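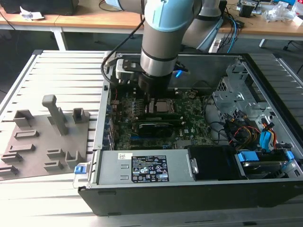 Chapter 3
Reading a Batting Line

I learned to keep score on a Friday night in September, sitting next to my aunt in the cheap seats at Maseck, and I got nearly everything wrong. I put a walk down as a hit. I gave a run to the wrong man. By the sixth inning my scorecard looked like somebody had sneezed on it, and I was having the best time of my life.

I bring this up so you won't worry if the numbers in this chapter feel slippery at first. They did for me too, and I've been teaching this course long enough to wear out two copies of the rule book.

In Chapter 2 we followed a single game from the first pitch to the last out. Now we're going to slow way down and look at one hitter. Let's call her Kathleen Gallagher, second base for the Gesley nine, bats left, hates the high fastball. You'll be seeing a lot of her in the problem sets, so you may as well get fond of her now (I am).

Suppose Gallagher comes to the plate 30 times over a stretch of games. What would you want to know? Most of my students say "her average," and that's a fine place to begin. Batting average is hits divided by at-bats. But look at the words again — at-bats, and I said she came to the plate 30 times. Those aren't the same thing! A walk is a plate appearance and it isn't an at-bat. Same with getting hit by a pitch, and same with a sacrifice bunt. If you mix up the two, every number you work out afterward will be off, and you'll spend an evening hunting for a mistake you made on the first line. I've done it. Section 3.1 is all about telling them apart, and please don't skip it even if you've been watching baseball since you were in diapers.

After that we get to on-base percentage, which gives a hitter credit for the walks that batting average leaves out. Then slugging, where a double counts for more than a single and a homer counts for more than both. Add on-base and slugging together and you get OPS, the number announcers love to toss around. An OPS over .800 usually gets a hitter some attention, though I'd want to know how many games it covers before I got excited. A good week can make anybody look like a star. We'll compare Gallagher's first week with her whole season in section 3.4, and I think the gap will surprise you.

A word about the worked problems. They use box scores from a practice league I made up years ago, with teams at Gesley, Maseck and Grotia, and a pitcher named Kļaviņa who walks far too many people. She's handy that way, because her games give us plenty of plate appearances that don't count as at-bats. Do the problems by hand the first time through. I know your phone can divide. Do it anyway, and write out which plays you're counting and which you're leaving off.

Before you start section 3.1, you should be able to:

Read the scorecard symbols from Chapter 2 without looking them up
Tell a hit from a fielder's choice
Turn a fraction into a three-place decimal

If the second one still gives you trouble, go back to the Grotia game and work through the fourth inning again with a pencil. Take your time with it. The runner on first is the one to watch.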